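Bristovex Sets Equipment Plan for Light Cleaning Robots at Hebden Site
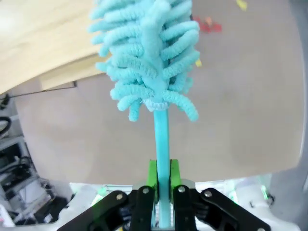 A robot gripper with green finger pads holds a turquoise duster by its handle.

HEBDEN, October - Bristovex, which runs furnished rental units and shared workrooms, has approved an equipment plan that will put dusting robots to work at its Hebden site. The robots and their service contract will come from Flolutik.

The plan covers a first purchase for one building, with a decision on the other buildings to follow after the first budget year. Bristovex has set aside money for the robots, spare finger pads, chargers and staff training under a single budget line. In earlier years, parts and training were charged to each building separately, and managers found it hard to tell what a machine cost to keep.

The Hebden building has 86 furnished rooms. Staff there log 1,390 hours a year on dusting shelves, table edges and blinds. Bristovex expects the robots to take over part of that work in the shared rooms first. Bathrooms, kitchens and bed changes will stay with the cleaning crew, and no jobs will be cut under the plan.

"We looked at what we spend on small, repeated work and started there," said Dennis Bainbridge, director of facilities at Bristovex. "The dusters are ordinary store dusters. We didn't want to be tied to a special tool that costs ten times as much and takes a month to arrive."

The use of standard hand tools was one of the conditions in the request for bids. Others were a gripper with pads that staff can change without calling a technician, a price list for parts held for the length of the contract, and on-site repair within two working days. Bidders also had to quote for moving the machines between floors, a cost left out of two of the early offers.

Samov, a planning firm that advises on building equipment, reviewed the bids and wrote the replacement schedule. Its report recommends that Bristovex order 200 duster heads with the first purchase and keep a reserve for repairs outside the contract. It also asks for floor space to be marked for charging before delivery, with cables kept clear of the walking routes.

Staff training will begin before the machines go into regular use. Each session takes 80 minutes and covers starting and stopping the robot, changing the tool and reporting a fault. Night staff will be trained on their own shift.

Bristovex will review hours, parts use and repair calls every quarter. The results will go into the budget request for the remaining buildings.

Media contact: Bristovex Facilities Office, Hebden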